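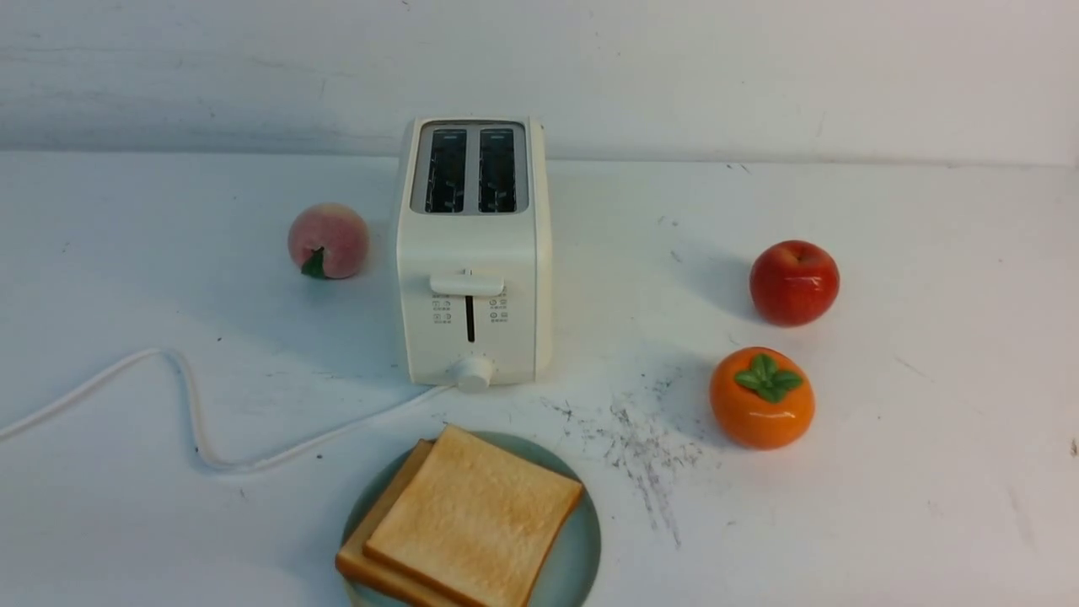

Photo: Constanza Quiroga

Toast arm, part four: the lever

May 11, 2022

I left the last post with the arm bolted down and nothing for it to do. It has a job now, which is to pick up a slice of bread, put it in a slot, press the lever and fetch the toast out afterwards. I can do that myself in a few seconds. The arm takes 70 seconds on a good run, not counting the toasting.

For anyone new, this is being built at the Britthorpe workshop, where I rent half a bench. Leandro Henríquez has the other half and did most of the wiring. The arm is a second-hand Skerkov with five joints, and I've replaced two of the motors so far. The code is mine, so the faults in it are mine too.

The toaster is a plain two-slice one with a wide paddle for a lever, and the paddle is why I bought it. My old one at home had a narrow tab and the gripper slid off it. On this one I can come down from above with the fingers closed and push, and being a few millimetres out to the left or right doesn't matter.

It still took most of February to get the push right. The first version drove the gripper down to a fixed height. If the toaster had been nudged forward it missed, and if the height was set too low the whole arm stalled and tripped the supply. Now it moves down slowly and watches the motor current. When the current jumps, the lever has either latched or jammed, and it tells which by how far it has travelled. I have 441 logged presses with this version and it has got the wrong answer on 20 of them. Most of those were early on, before I tightened the wrist.

White on white is the other problem. The toaster, the table and the wall are all close to the same colour, and so is the cord. The depth readings are fine on the metal top but poor down the sides. Leandro wanted to paint the table. I'd like it to work without that, so I'm finding the toaster by its two dark slots and working out the rest from there. The scuffs on the table bother it less than I expected.

The fruit is artificial. There's a peach on one side and an apple and a persimmon on the other, and they are there to be ignored. The vision code has to find the plate and the bread and leave the rest alone. For a while it kept reporting the persimmon as something it could pick up, so I trained it again with 2,372 pictures, moving the fruit between shots. That was two long evenings and I wouldn't call it fun.

Picking up the toast is next. Bread off the plate is harder than bread out of the slot, as the slices lie flat and on top of each other and the fingers can't get under the edge. I've tried pinching the corner of the top slice where it hangs over the one below. It works if the slices are turned against each other and not if they are lined up. Constanza suggested a thin spatula on one finger, and I've ordered a bit of spring steel from Plultedau to try it.

Jobs before the next post:

Print a new finger with a slot for the steel
Find a way to keep the cord out of the arm's path (tape, probably)
Re-zero the base joint, which is drifting again
Give Leandro his multimeter back

A couple of people asked for the code. I'll put it up once I've taken out the parts that only make sense on our bench.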